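Courses > Workplace Practice > Unit 6 > Floor marking and labels

Handout for Unit 6: Marking the work area
Prepared by Ngọc La, October 22, 2022

Please read this before the tutorial. It is a short text, and we will use the words from it in class.

A workplace speaks to people in two ways. It speaks with words, for example a sign or a label, and it speaks with lines and colours. A new worker usually understands the colours first. For this reason we should choose them with care and keep the same meaning in the whole building.

In this course we use the store at Dellora as our case. The store has 1262 square metres, and 116 of them are kept for walking only. Before March the walking area had no marking at all, and people walked where the pallets allowed them.
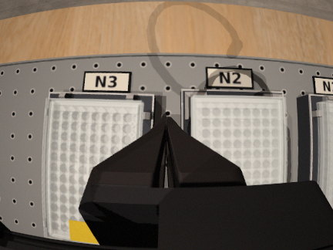
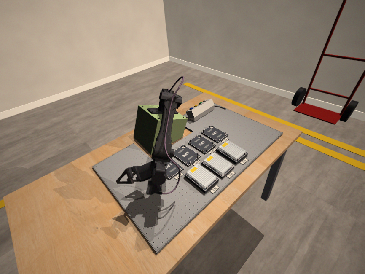

A good floor line has one meaning. At Dellora the supervisors first used one colour for walking paths, for waste bins and also for the charging corner, and the new staff could not tell which was which. Yellow is a common choice for paths and borders, and the two parallel lines on the grey tiles in the second picture are easy to find even from the other side of the table. The colour should be strong against the floor, and the width should stay the same from beginning to end. When a line must stop at a doorway, stop it at a right angle.

Labels need the same discipline. Put the label beside the place and not on the object, as the object will travel. Write it in large letters, with one name only. At Goicoechea's warehouse one shelf had three names, and a delivery for it was returned twice.

Tape or paint? Tape is quick and can be corrected, but the wheels of pallet trucks lift its corners. Paint stays longer and needs a clean, dry floor. Dellora had a budget of 2515 dollars and chose paint for the main path, tape for everything else.

For the tutorial:
Draw a plan of a room you know well. Mark the walking path, one storage place and the exit. Bring two copies, please, one is for your neighbour to correct.

Reading: Karkora booklet, chapter on colour.

4 comments
11 shares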